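Barnham Brush Care
Home / Cleaning / Solid soaps

Ovstead Solid Brush Soap, unscented
Made in Patisville
In stock. Also available as a refill puck without the tin.

We have carried Ovstead since the days when it was a single shelf in the back of the Patisville store, and it is still the soap we reach for when we wash our own makeup brushes. It's a hard, pale puck in a shallow tin with a ridged silicone mat fitted inside the lid. You wet the brush, swirl it on the soap, work it over the ridges, rinse, and do it again until the foam comes up white. Cream foundation comes out. Gel liner comes out. The waterproof kind takes a second pass and a little patience, but it comes out too!

Amnuay Luangrath developed the recipe after years of washing brushes between clients with dish soap, which strips natural hair until it feels like straw. She wanted a bar that would cut through oil-based makeup and still leave a goat hair powder brush soft the next morning. The version we sell now has coconut soap, olive soap, a little glycerin and a clay that gives the lather some grip. There's no dye and no fragrance (there was a lavender one for a while, and we get asked about it every December, but it isn't coming back).

What it's good for

Face brushes of any size, natural or synthetic. Sponges, if you squeeze the lather through gently. Eyeliner and lip brushes, which are where this soap really shines, since product packs down hard near the ferrule on a small brush and a liquid cleanser mostly runs off the outside.
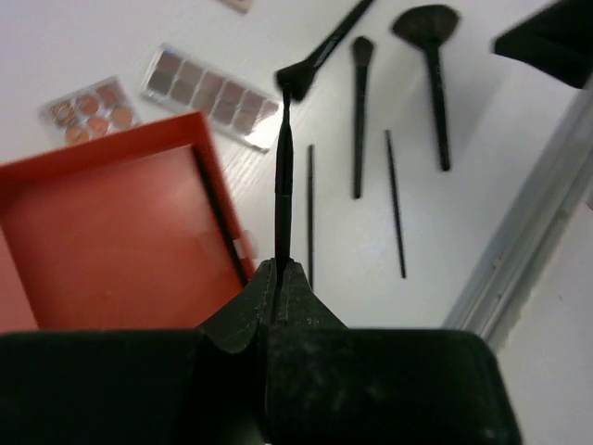 For small brushes, go at it flat. Lay the hairs sideways on the wet soap and drag them toward you, turn the handle a little, drag again. Jabbing a fine tip straight down into the puck spreads the hairs, and once a pointed liner brush has splayed it rarely draws a clean line again. When the water runs clear, pinch the tip back to a point between your finger and thumb and leave it alone until it's dry.

Bigger brushes are more forgiving. Swirl away, but keep the water line below the ferrule. Water that gets up inside loosens the glue, and then you're picking hairs off your cheek for weeks. I know it's tempting to stand them up in a cup afterward! Lay them on a folded towel with the heads hanging past the edge of the counter, or use a hanging rack if you have one.

How often

Brushes for liquid and cream products like a wash once a week. Powder brushes can go longer, and an eyeshadow brush you only use for one shade can go longer still. If you do other people's makeup you already have your own rules, and this soap fits in fine as the deep clean at the end of the day. It is a soap and only a soap, so please keep using whatever sanitizer you use between clients.

Details

Net weight: 5 oz
Mat: silicone, lifts out for cleaning
Tin: screw lid, drain slots under the puck
Scent: none added
Refill: fits every Ovstead tin made since the slots were added
Best used within 6 months of opening

A tin lasts me nearly the whole of that, and I own more brushes than a person needs. Professional artists go through it faster and tend to buy refills by the box. The refill box holds 11 pucks, which sounds like an odd number and is: it's what fits in the mold tray that Panicker built for the workshop, and by now people would write in if it changed.

The tin

I have to say something about the tin because it's such a nice little object. The old one had a press-on lid that rusted around the rim if you stored it wet, and we heard about that plenty. The new one is aluminum with a coarse thread, so you can open it with soapy hands. The drain slots lift the puck off the bottom so it doesn't sit in a puddle and turn to jelly. Leave the lid off overnight after a big wash. If you're packing it for a trip, dry the puck with a paper towel first and it will travel without leaking into your bag.

The mat comes out with a fingernail under the tab. Rinse it, shake it, put it back. Poul Thoroddsen at our front counter has had the same mat since the redesign and it still has all its ridges, though he admits he mostly washes shaving brushes on it. (It works beautifully on shaving brushes. Rinse them a bit longer than you think you should.)
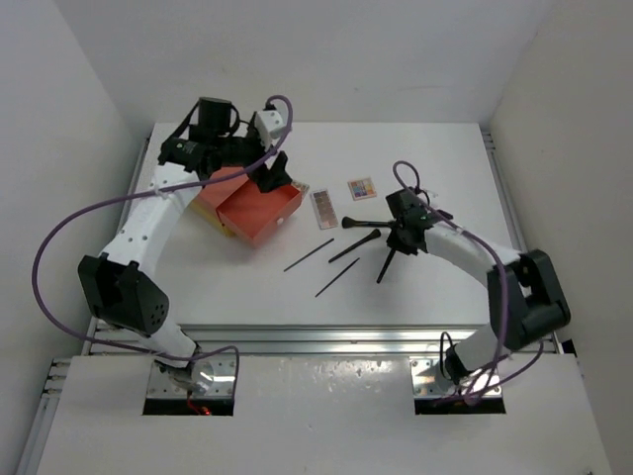
Can I use this soap on brushes with real hair that have never been washed before?

Go ahead, and start gently. Use lukewarm water and a light lather, skip the ridges for the first wash, and expect a few loose hairs and possibly a little color in the rinse water if the hair was dyed. Shedding should settle down after the first couple of washes. If it doesn't, the brush was probably short on glue to begin with.

Will it take out old stains?

White synthetic hair that has turned pink from lipstick may stay faintly pink even when it's perfectly clean. Leaving the lather on for five minutes before rinsing helps with fresh stains. It won't do much for last year's.

My puck cracked. Is it ruined?

A cracked puck washes exactly as well as a whole one. It happens in dry winters, usually when the tin is left open for a long time. Wet the pieces, press them together in the tin and let them set overnight.

Does it suit hard water?

It lathers less and may leave a dull film on dark hairs. A last rinse in a bowl of filtered water takes care of that. Customers on well water have told us they do this every time and are happy with the results.

Shipping and pickup

Single tins go out in a padded mailer, refills in a box. Pickup at the Patisville store is free, and if you bring in a brush you're worried about, we'll wash it at the sink with you and show you how it's done. Unopened tins can be returned. Opened ones can't, but do tell us what went wrong and we'll try to sort it out.

You may also like
Ovstead refill puck
Hanging dry rack, small
Barnham cotton brush towel
Replacement silicone mat

Page updated 19 April 2022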